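Zullberg wide fruit bowl, white
Reviewed by Mirela Evangelista, November 18, 2020

I bought this bowl in May to replace a deep one that hid the fruit at the bottom until it went bad. The Zullberg is wide and shallow, with a smooth rim that's easy to grip. It lives on our stone counter in front of the cereal jars and gets used every day.

Apples are what we mostly keep in it. I put a paper napkin under them, which cuts down on rattling and saves washing the bowl every time one gets a soft spot.
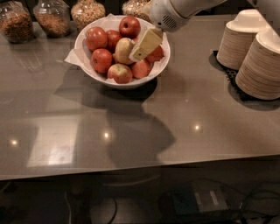 Bananas don't do as well. A big bunch hangs over the side and tips out if you bump it. I keep those on a hook now.

Cleaning is simple. Warm water and dish soap, then a towel. Mine has no chips so far, but it takes up a lot of room in the cabinet and won't stack with my Sketley mixing bowls.

I would buy it again for apples or oranges. For a small kitchen, measure your counter first.

Rating: 4 out of 5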